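Shop > Glassware > Tumblers > Bokholm short tumbler

Search products, e.g. jug, coaster
Go

Reading time: 3 minutes

Bokholm short tumbler, clear

If you have come to us looking for one glass that will do for nearly everything, this is the one we would put in your hand first. The Bokholm is a short, clear tumbler with a good thick base, and it has been on our shelves at Kedden for longer than almost anything else we sell. We have it at home, we have it in the staff kitchen, and we send a great many of them out to cafés who come back the following February for more.

It was drawn by Duygu Tuncer for the Şimşekoğlu glassworks, and she wanted something low and steady that a child could manage and a grown-up wouldn't mind being seen with. There is no pattern on it and no lip to speak of. The weight sits at the bottom, so it feels settled when you put it down, and the sides are plain enough that whatever you pour is what people notice – a dark fizzy drink looks especially handsome in it, we think, with a little foam on top.

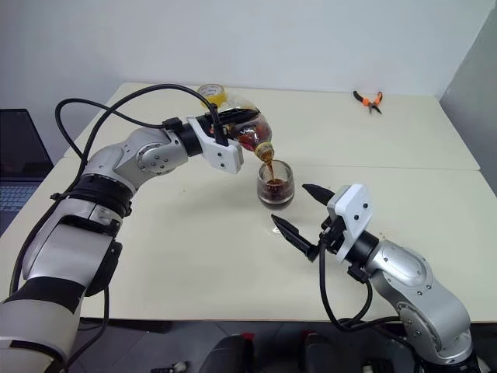 A cola-coloured pour into a short clear glass, half full or so.

People often ask us how to pour without ending up with a glass of froth and a puddle beside it. Ozan Coşkun, who looks after our trade customers, likes to tip the bottle slowly and stop at the halfway mark, let the bubbles calm down, and then top up. It does take a moment longer, but you get a better drink and far less wiping afterwards. If you're adding ice, put it in first and pour over it gently.

On the subject of wiping, any glass with a cold drink in it will leave a ring sooner or later, and a pale table shows it more than most. A quick go with a soft cloth is usually enough on a sealed top. For oiled wood or anything you're fond of, do have a look at the Skareck coasters, which are cork underneath and come in a set just wide enough for this base.

Care is very simple. The tumbler can go in the dishwasher on the top rack, though we'd leave a bit of space between glasses so they don't knock together. By hand, warm water and washing-up liquid will do, and a drop of vinegar in the rinse brings back the shine if your water is hard. Please don't pour boiling water into it – we have mugs for that, and lovely ones too! It isn't meant for the freezer or the microwave either.

Details
Item number: 3018
Capacity: 200 ml
Colour: clear
Sold in: boxes of 3
Design: Duygu Tuncer
Made by: Şimşekoğlu

Cafés, canteens and village halls wanting larger quantities are welcome to write to Ozan for a trade price. We can supply up to 4000 in one order, packed on pallets, and he is always happy to post a single glass first so that you can try it at your own table.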